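From: Tahmineh Heydari
To: Neltov users list
Date: 24 Dec 2021
Subject: Re: Open day at Hwang – was it worth the trip?

Malte Heitmann wrote:
> I missed the open day and the notes on the site are thin. Did they run
> anything live, or was it all slides? Also, is the two-arm model in the
> simulator the same one they showed us in August? We are trying to
> decide whether to move our household tasks over to Neltov before spring.

Malte,

It was mostly live, in simulation. There were 21 of us in the upstairs room, with the simulator up on the big screen and Hye-jin Woo at the keyboard. Slides took up the first 20 minutes and you can skip those.

She began with the camera views, one at a time, and let people ask for whatever they wanted to look at. The close-up views sit right behind the fingers, so you get a lot of gripper and not much room.

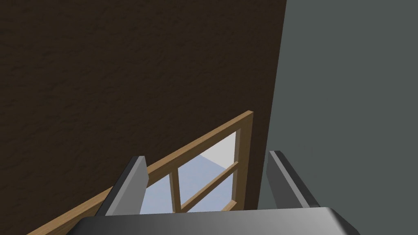
Close-up view past the open fingers, toward the window.

Someone from Osar asked if the walls and furniture change between runs. They do. The room comes from a seed number, and the one we looked at was 803. Colors and wood textures are picked separately for each part, down to single drawers, so the rooms can look pretty odd. Hye-jin said that is on purpose.

Then she switched to the view from the robot itself, which I found a lot more useful for planning.

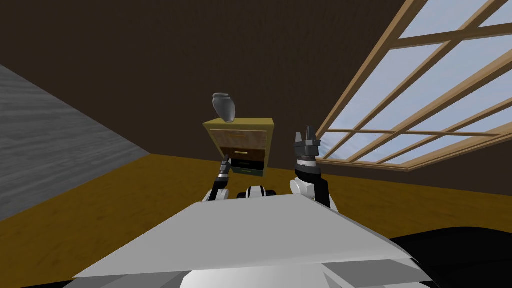
Robot's own view: both arms, the four-drawer chest and the gray vase.

On your second question, yes, it is the same two-arm model as in August. The joint limits were updated and the gripper files were cleaned up, and old scripts should load without changes. Ye-rin Kong tried two of ours on her laptop over lunch and both loaded.

The afternoon was on working close to furniture, where the views get crowded and it is hard to judge depth.
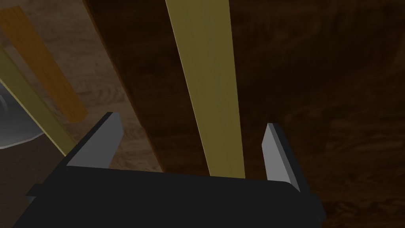
Erlinda Magbanua asked about contact settings for thin parts. The default is too soft for her work, and the Urkent add-on has a stiffer one. I have the values written down and will post them after the break.

If you only want to try one thing before spring, run the drawer task. The install took me 76 minutes on a clean machine, most of it downloads.

Tahmineh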